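Home News Shop Floor Classifieds Contact

2 min read

The plastic step stools have arrived at the Codonwood hall, and they go together upside down. Lay the seat top-down on a plastic sheet so it doesn't get scratched, and work on the legs from there. Each one is a round white tube that meets the seat at a corner. 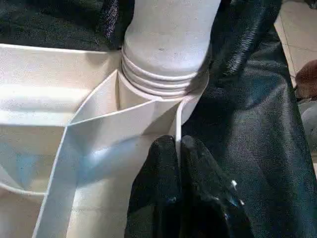

KUMBERG, June – The stools come from Stougaard and replace the old folding chairs in the craft room. We ordered 274 for the hall and the two schools. The underside has more ridges and ledges than you might expect – keep small parts out of them while you work. 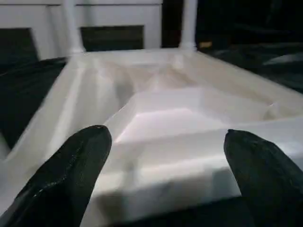
SHOP FLOOR

Wipe the molded parts with a dry cloth before you start. Push each leg in by hand and check that it stands straight. Do all four before turning the stool over. Sign-up sheets are by the door at Riltier, and a shift runs from 5 p.m. until we lock up. 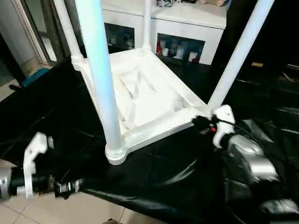

Before you turn it over

Look across the ribs under the seat for cracks. Set any damaged stool aside with a note on it.

Comments (2)

marlow_k: Are the old chairs free to take?

tess: Bring your own gloves – the ones in the drawer are all size small.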